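Filed under: Student Work, Home & Water Use

For my project I wanted to know how much water my family wastes waiting for the shower to warm up. Darnell Kasprzak lent me his bucket (thanks!) and I caught the cold water every morning for 11 days. My sister complained the whole time, but she did write down her numbers, so she gets credit too! The total came to 174 liters, way more than I guessed, and most of it went on my mom's tomatoes.

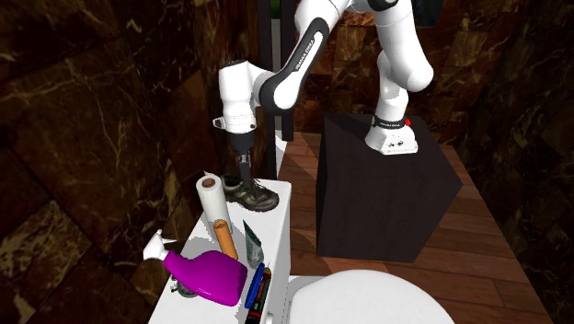

Where does the cold water come from? It's what sat in the pipe overnight, and our pipe runs the whole length of the house.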